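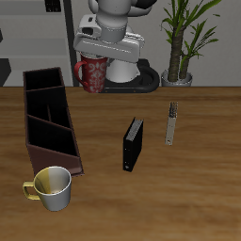 Can a robot arm clear a desk yet?

Posted by Benvinda Quintela, 20 March 2019

I've been reading everything I can find about robot arms doing ordinary chores, and I'm completely hooked! My own dream is a very modest one. I run a small framing shop in Venham, and by closing time the desk at the back is covered in mugs, folders and bits of packaging. I don't need a machine that cooks or irons. I'd just like one that can take a red mug by the back edge of the table, like the patterned one under the gripper, and put it somewhere sensible, then do the white one at the front, then stand the binder where it belongs. It all looks so close to working. So how near are we? Could someone with a shop like mine have an arm tidying up at night, or am I ten years early? I'm happy to tinker, and I've got a spare bench and a budget of 2000 pounds, which I know isn't much in this world.

mossy_kettle

Not yet. You'd spend longer tidying up for the robot than it would spend tidying up for you. Buy a tray.

Pekov Dave

I'm going to be a bit more cheerful than the tray person, although a tray is a good idea – I have one.

I help look after two arms at Wallex, where we make hinges and catches, and since January I've been trying one of them on the tea table after hours (with permission, before anyone asks). The moving part is wonderful. Once the arm knows exactly where a thing is and how to hold it, it will pick it up and set it down all evening without getting bored. I kept a tally on the whiteboard because I wanted to know if it was getting any better: 442 attempts at lifting something off the table and 203 clean ones. That may sound poor, but most of the misses came from the first few weeks, and watching it improve was a joy.

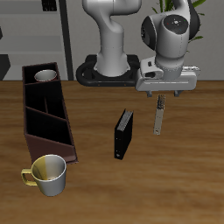 Where it struggles is the deciding. Mugs are awkward because you can take them by the rim, the handle or the whole body, and the best choice depends on what's next to them. Thin upright things are worse. If the fingers come down a little to one side, over it goes, and then you've got a flat thing lying on a flat surface, which is miserable for a gripper with two fingers. Anything with narrow compartments needs a careful approach too, as the hand is often wider than the gap it has to reach into.

For your budget, I'd look at a small second-hand arm. I saw a Higuchi bench model go for 950 with its controller, though the gripper was extra. Check how much it can lift with the gripper fitted, and measure how far it reaches before you bolt anything down. Then start with one kind of mug, always left in the same corner. I'd also do a lot of practice in a simulator first. You can knock over as many pretend mugs as you like and there's no sweeping up, and you'll learn heaps about angles before you've spent a penny.

Please keep us posted if you go for it!

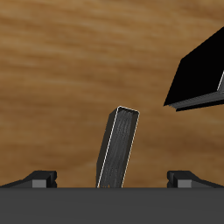 Could I leave it running overnight with the shop locked up?

Only once you've watched it do the same job many times over, and even then I'd wait. Stay in the room for the first few months, keep the stop button within reach and run it slowly. A dropped mug is no great loss, but an arm that keeps pushing against something it can't move can damage itself or your bench.

Benvinda Quintela

Thank you, this is brilliant. I've downloaded a simulator already and knocked over my first pretend mug – very satisfying! I'll begin with that and look for a second-hand arm in the meantime. And yes, mossy_kettle, I bought a tray.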